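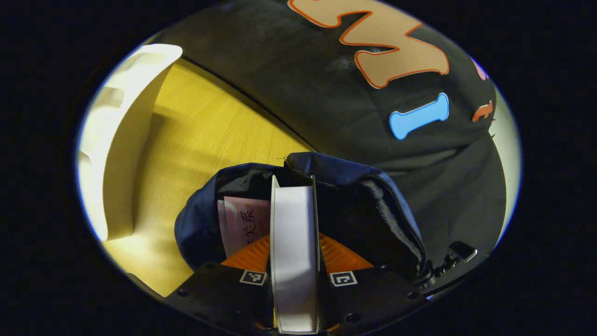 June, a little past 9 in the evening, and I am only now sitting down after what must be the longest day the foreign ministry press room has given me since I started. The Burkholm delegation landed before breakfast for the first of the fishing rights talks, and their minister, Mr. Matić, shook every single hand on the runway, mine included, which I will be telling my mother about until she begs me to stop! My navy bag is open on the yellow wood now, a tall white thing standing up in the mouth of it, and I haven't the heart to deal with any of it tonight.

The talks themselves went better than the papers said they would. Tahmineh Safavi spoke for our side, and she has such a calm way of saying a hard thing — she told them plainly that 80 boats was our limit, and they had come asking for 100, and still everybody went in to lunch smiling. The draft runs to 421 pages. I read the first chapter in the car and fell asleep somewhere in the part on harbor fees.

Tomorrow they all go up to Clevia to see the old port, and I am to ride along with the reporters and keep them fed and more or less cheerful, which is a bigger job than it sounds (last time they nearly mutinied over cold coffee). I still have to call Nikar about the second bus, and find my good shoes, and iron the gray jacket.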